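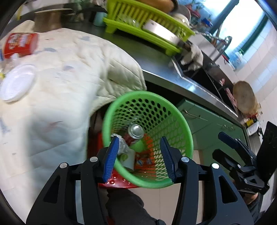

Gripper trials: frequently asked questions

Which grippers are being compared?
Two hand-held parallel units, the Wotex and the Kaushik. Both are tested in pairs, one per hand, on household tasks at the Risley site.

Why do the trials include wastebaskets?
A mesh basket has a thin rim and flexes under load. Closing force that suits a rigid cup can deform the wall, and too little lets the basket rotate when it is tilted.

Do ridged fingers hold better than smooth ones?
On thin rims, yes. In the March runs, ridged fingers slipped in 2 of 68 lifts and smooth fingers in 11 of 68. On flat lids there was no useful difference.

How heavy can the basket be?
The limit for one-handed rim grips is 700 g, contents included. Above that, use both grippers.

Do I need to recalibrate after changing fingers?
Yes. Run the full open-close cycle in Rotenine before recording. Skipping it shifts the reported jaw width – the log will not flag this.

Can I mix the two models in one session?
No. Rotenine applies a single controller profile to both hands. Mixed pairs will be supported in a later release.

Where do I report a worn finger?
Enter the finger serial number in the session notes and mark the run as incomplete.

Last updated November 26, 2025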